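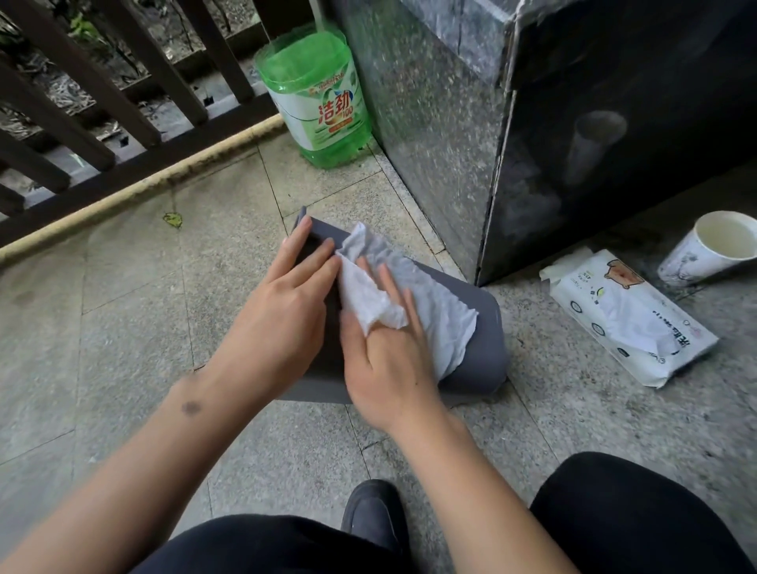
Which camera do we use?
Head mount, Omia. Chest mount lost the left wrist in 8 of 50 clips.

Can the Drovska gripper do a wipe?
Not yet. Pinches fine, wont spread a cloth. Hands are the baseline.

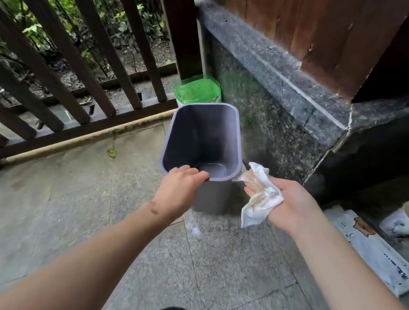

Left hand on bin rim, stained cloth in right.

Soft fingers or hard?
Soft for rims. Hard ones slip, ask Shivam Bisht.

Does motion blur matter?
A bit. Raise teh shutter speed first. 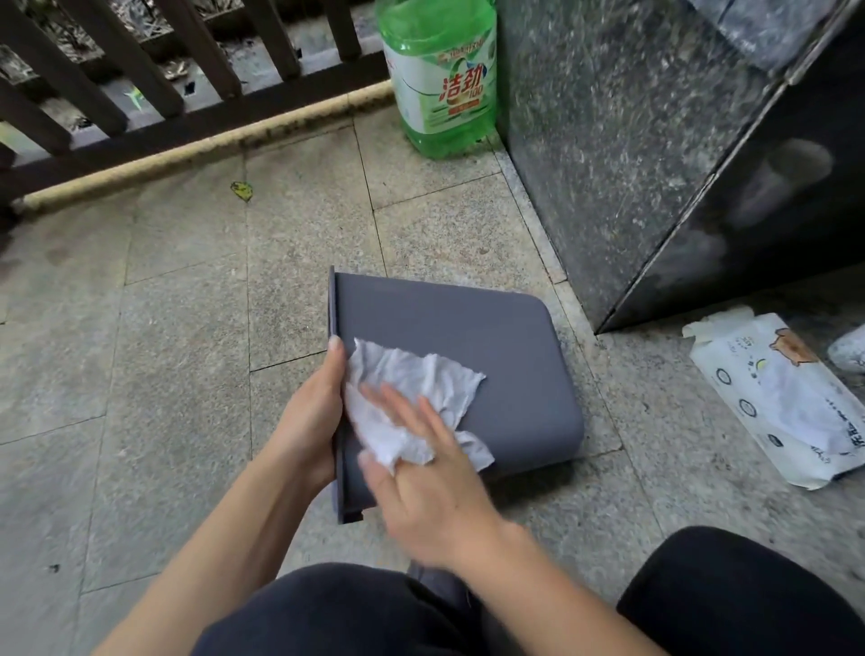
Paper towel on gray case, fingers a little blurred.

98 shares | 8 comments

Related
Nimuvum controller setup
Giáp arm vs Drovska arm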